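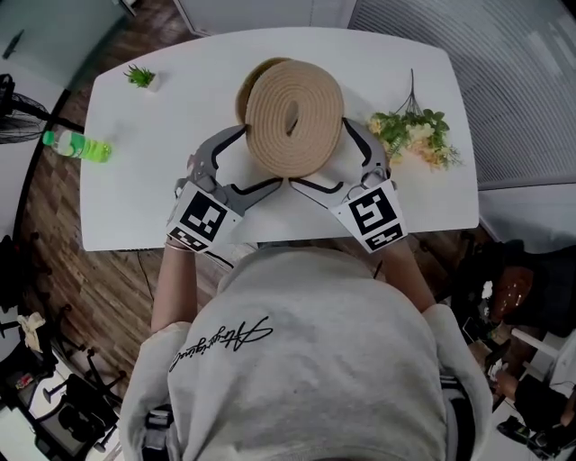
A tightly wound coil of tan woven strap, held on edge over a white table.

Print this release | E-mail this release

Luvwood opens strap workshop in Prirnholm this June

PRIRNHOLM, May 7, 2018 — I've been winding, unwinding and rewinding woven strap for 13 years, and I still get a kick out of a good tight coil! So I'm very happy to say that Luvwood is starting its first strap and belt workshop in June, and you're all invited.

We'll spend four evenings on the simple stuff: measuring, cutting, finishing the ends and rolling what's left so it doesn't end up as a tangle at the bottom of a drawer (mine did for years). By the last evening you'll have a bag strap and a belt to take home. The ribbed tan webbing is my favorite to learn on — it shows every crooked stitch, but it rolls up beautifully.

There are 18 places, and the fee is $20 an evening with materials included. Bring scissors if you have a pair you like. Bañez, the fabric store next door, is staying open late for us, so you can pick your buckles there before we start.

Want a spot? Drop me a line at the shop or stop by and say hi.

— Lilibeth Castillo, owner, Luvwood

Contact: Lilibeth Castillo, Luvwood, Prirnholm | © 2018 Luvwood | Back to top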